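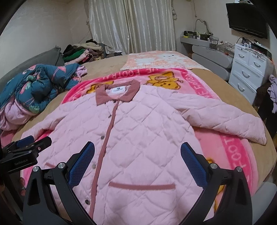 Skodel abre a Semana da Roupa Trocada com 325 peças à disposição do bairro

A Skodel, oficina comunitária de costura e reparação têxtil, abre as portas a 9/3/24 para mais uma Semana da Roupa Trocada, e desta vez com a maior recolha de sempre: 325 peças, entre casacos acolchoados, camisolas de lã, calças de ganga, vestidos e roupa de criança!

A iniciativa decorre no Espaço Nenen, na Rua Villard, das 10h00 às 18h30. O funcionamento é simples: quem traz uma peça em bom estado leva outra, sem dinheiro pelo meio. Os casacos de meia-estação são sempre os mais procurados (na edição anterior desapareceram logo na primeira manhã) e por isso haverá reposição todos os dias, a partir da hora de almoço.

Ao lado dos cabides, a oficina monta 15 postos de costura abertos ao público. Molas que já não fecham, forros descosidos, bolsos rotos, bainhas por fazer: tudo pode ser trazido e arranjado ali mesmo, com ajuda de quem sabe. As sessões de iniciação duram cerca de 30 minutos e não é preciso ter pegado antes numa agulha.

A grande novidade é a parceria com a retrosaria Lytvynenko, que oferece linhas, molas de pressão e viés em 52 cores. Quem quiser dar vida nova a uma gola ou a um punho gasto vai ter muito por onde escolher, e estamos ansiosos por ver o que sai das máquinas!

As peças devem chegar lavadas e com os bolsos vazios. Não se aceitam roupa interior nem calçado. O que sobrar fica guardado para a edição de maio, dedicada à roupa de verão.

A entrada é livre. As inscrições para as sessões de costura fazem-se ao balcão do Espaço Nenen, por ordem de chegada. Crianças até aos 12 anos devem vir acompanhadas por um adulto.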